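The Table at Number 20

The town of Fuvurlow had one good table, and it belonged to my aunt, who was dead.

She had left it to "whichever of the family can be trusted with it," a phrase the lawyer read aloud on a Friday afternoon with what I thought was unnecessary relish. There were five of us in his office. We all looked at our shoes. Then my cousin Kozan, who once set fire to a canoe, said he supposed that meant him.

"On what grounds?" said my mother.

"I have a dining room," said Kozan.

It was a strong opening. The rest of us ate in kitchens, or standing up. My brother said a dining room was only a room, and that my aunt had told him in confidence that the table was his. My mother said she had been told the same thing, also in confidence. So had I, as it happened, the summer I painted her fence. By the time we had gone around the office, it was clear my aunt had been paying for yard work with the same piece of furniture for most of her adult life.

The lawyer suggested we bring in someone neutral. He knew a woman named Sevim Uçar who appraised estates out of the back of a piano store called Trelletti. She came to the house the next morning with a flashlight and a sandwich. She lay down on the floor and looked at the underside of the table for longer than I have looked at most people.

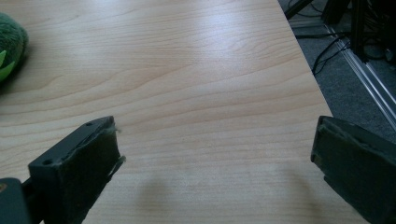 The pale wooden top, with its wavy grain.

"Well," she said from down there, "it's worth 341 dollars."

A silence fell. We had been speaking to each other like heirs to a railroad.

"My aunt said it came over on a ship," said my brother.

"It may have," said Sevim Uçar. "They ship a lot of them." She slid out and ate half the sandwich. "There's a sticker. Omier. They had a store out by the highway."

My mother sat down. She had, it came out, already turned down an offer on her own table to make room. Kozan said the money had never mattered to him, and asked whether the chairs were worth more. They were worth less.

You would think that would have finished it. For over an hour we were very gracious. Kozan said my mother should have the table, considering how close they had been. My mother said she couldn't possibly, with her stairs. My brother remembered that he was allergic to something in varnish. Everyone agreed that I had done a beautiful job on that fence.

I took it home in a borrowed van, with the legs off, and put it back together in the kitchen, where it left just enough space to open the refrigerator if you stood in the hall. The sticker was where she had said it was. Next to it, in pencil, in my aunt's slanting hand, was a list of names. Mine was on it. So was my mother's, and Kozan's, and the mailman's, and a man I later learned had cleaned her gutters until he was 97. She had put a small check mark beside each one -- all but the lawyer's, who had a question mark.

I called him on Monday and asked what he had done for her.

"Her taxes," he said, and then, after a while, "Is it still available?"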